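17 April 2018

Sedges are up!

I went out to the cold frames before breakfast with no great hopes, and there they were, thin green hairs all over the first two flats. I had pretty much written that batch off. The seed came from the wet end of the Clullach meadow last summer and it sat in damp sand in the fridge all winter, next to the mustard, and every time I opened the bag it looked exactly like damp sand.

For anyone new to this blog, I grow native plants from seed to fill in the low ground behind our place outside Nadville. It was pasture for a long time, and then it was reed canary grass, and now it is a patchwork of bare spots and good intentions. I started with wildflowers like everyone does (who can resist a blazing star?) and only slowly came around to sedges. Now I can't shut up about them. They hold the soil, they fill the gaps between the showy stuff, and the little early ones are green when everything else is still brown mush.

The numbers so far: I potted up 283 plugs last spring and 232 of them were alive when I walked the rows this month. I'm thrilled with that. Most of the losses were in the strip along the Skov ditch, where the water stood longer than I'd planned for. The fox sedge didn't mind one bit. The prairie dropseed minded a lot, and that was my own fault for putting it there.

A few things I'm doing differently this year. I'm sowing on the surface and pressing the seed in with a scrap of board, with no soil on top at all. Last year I buried half of it and got half as much up, which seems like a pretty strong hint. I'm also watering from below. The flats sit in a tray with an inch of water for a morning and then get drained, and there is a lot less green slime than I used to get with the hose.

I've switched to the deep Lulalance trays too. They cost more and they're a pain to stack, but the roots go straight down and the plug slides out in one piece. I bought 8 and wish I'd bought twice that.

Someone asked whether you can skip the fridge. You can, if you sow outside in late fall and let winter do the work. My trouble is mice — they found my outdoor flats two years running and ate the lot. If your mice are better behaved than mine, go for it.

Next job is the white sage. I have four flats of it coming along under the bench and it's the plant I'm most excited to get in the ground, up on the dry rise where nothing else has wanted to live.
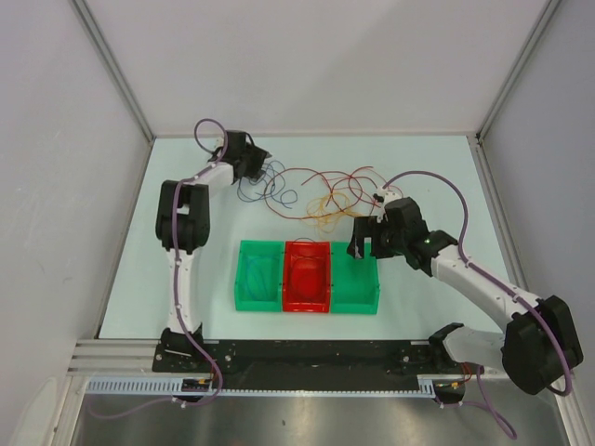
White sage seedlings don't look like much for the first few weeks, just tiny green specks, and it's easy to pull them by mistake when you're weeding. Then the hairs come in on the leaves and the whole flat goes pale. It's a hard color to get across in words, but start with the minty white of the work surface under those two robot arms, then go a touch grayer, toward the back wall, and you're close. Once they reach that stage I move them out of the cold frame and give them all the sun I have. I'll plant them on the rise as soon as the ground up there is dry enough to kneel on.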